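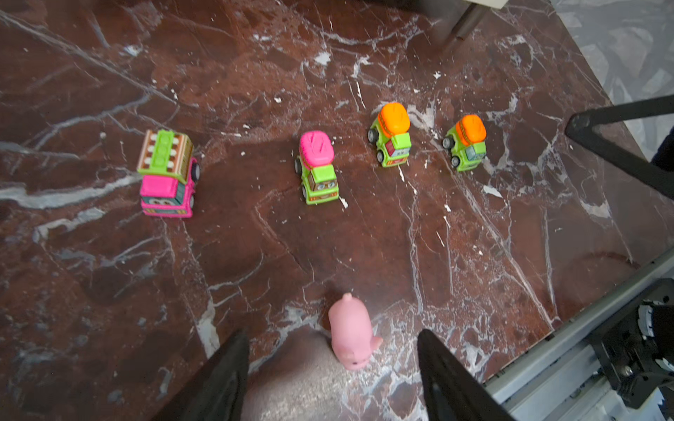

Benjie Salazar
Modérateur, rubrique Rangement

Bon, je relance le sujet des petits jouets qui traînent partout. Le camion de pompiers au toit à échelle, les petites voitures à dôme rose ou orange et surtout les cochons roses – chez moi c'est tous les soirs la même chasse. Vous les rangez ensemble ou par famille ?

Raelene Partington
Par famille ! Les cochons en rang sur la planche du bas, point. Même un petit de 2 ans retrouve la place tout seul, et peu importe que la planche soit écaillée au bord.
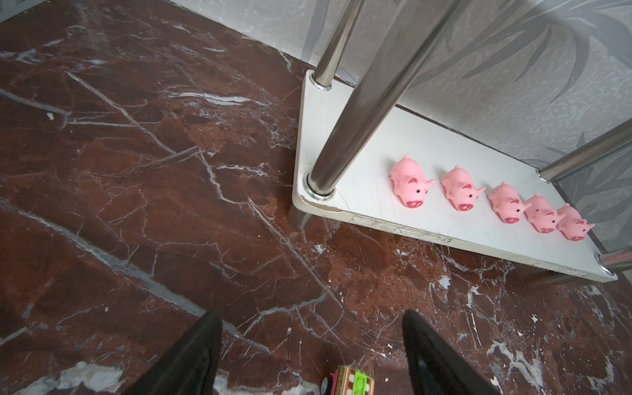 Re : étagère ou panier ?

plidport52
Pas d'accord, Raelene. Aligner cinq cochons, c'est mignon le dimanche, mais à 19 h j'ai autre chose à faire. Un panier grillagé au mur, on jette dedans et bonne nuit.

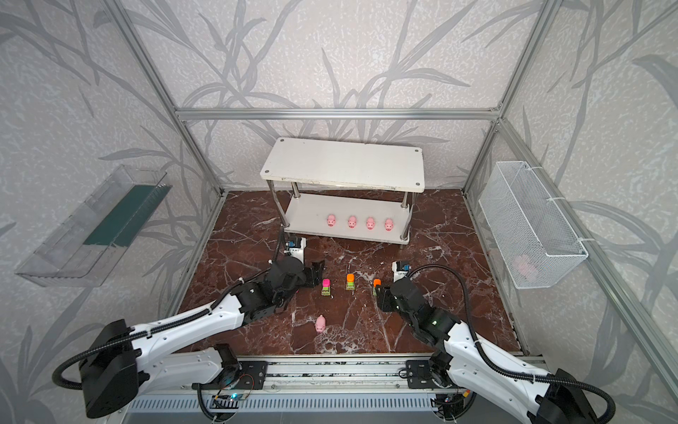 Club Danko – Section Jouets et petits espaces

tistska
Je suis entre vous deux. Le panier blanc, d'accord, mais pour un cochon ou deux, sinon celui du fond ne ressort jamais. Les voitures, je les mettrais dans un bac transparent fixé au mur, on les voit tout de suite. Et l'étagère à deux niveaux reste pour les cochons (j'en ai presque 11 à la maison, ne me jugez pas).
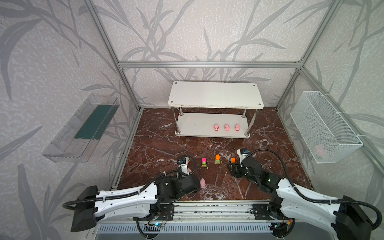 promel
Attention quand même à la hauteur du bac : le mien était trop haut et ma fille grimpait sur l'étagère pour l'attraper. Je l'ai redescendu en juillet, depuis ça va. Par contre, plidport52, ton panier tient avec quoi ?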